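From: Jadwiga Wysocka
To: open-sites list
Subject: Re: New ground station at Kerekes?

Fanni Pap wrote:

> Hi all, I think we have it. I compared the broadcast footage with the
> newest imagery and the building with the curved roof is the one north
> of Kerekes, next to the old Zestden warehouse. Two dishes on the roof,
> a perimeter fence, and a new access road. The ministry said the
> Hunivano control center would open by July, and the timing fits. I'd
> like to add it to the map as confirmed. Objections?

Yes, one objection, and it's to the word "confirmed."

I went through the same footage twice last night. The curved roof is on screen for maybe three seconds, and the shot before it is an interior with no windows. We are taking the editor's word that the two shots belong together. State TV has cut in the wrong building before, and we had to pull an entry from the map over it last year. I was the one who had to write the correction.

The dishes bother me more. If your shadow measurements are right they are both small, the kind a regional TV relay would have. You can receive plenty with a dish like that, but I would expect a center that supposedly commands satellites to have something bigger on the grounds, or at least a cleared pad where it will go. I don't see a pad.
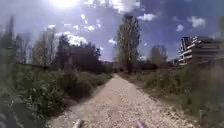 Access and roads

You call the line on the east side a new access road. At the resolution we have, a road, a drainage cut and a strip of bare dirt look a lot alike. It's 291 meters long on my measurement and it stops short of the fence. If they were hauling antenna parts in on trucks I'd want to see a turning area, and I'd want to see it connect to something.

The Clokix tiles are no help here. Their last two passes over Kerekes are stitched from different seasons, and the seam runs right across the warehouse. Please don't use them to date the construction. The older set is worse looking but at least it's one pass.

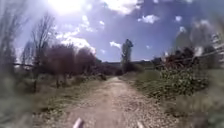
Then there is the claim itself. The announcement says the center will handle 28 satellites. As far as anyone on this list has been able to show, they have never had more than a couple working at once. Maybe it's a plan, maybe it's a number somebody liked. Either way I wouldn't repeat it on our page without saying where it came from. Same goes for the 1000 staff. Look at the parking lot. You'd have trouble fitting 100 cars in there, and I see no bus stop.

I'm not saying you're wrong about the site. It could well be the place. The fence is new, I agree with you on that, and the spacing of the posts matches the broadcast better than I expected. But "possible" is a perfectly good label and we have a color for it on the map.

Things that would change my mind:

- a ground-level shot showing the roof and the Zestden warehouse together
- any sign of a power line upgrade coming in from Kerekes
- a larger dish, or the foundation for one

Fanni, could you post the frame grabs you used, uncropped, with the broadcast time on them? The one in your last message was too compressed for me to count the posts myself.

Jadwiga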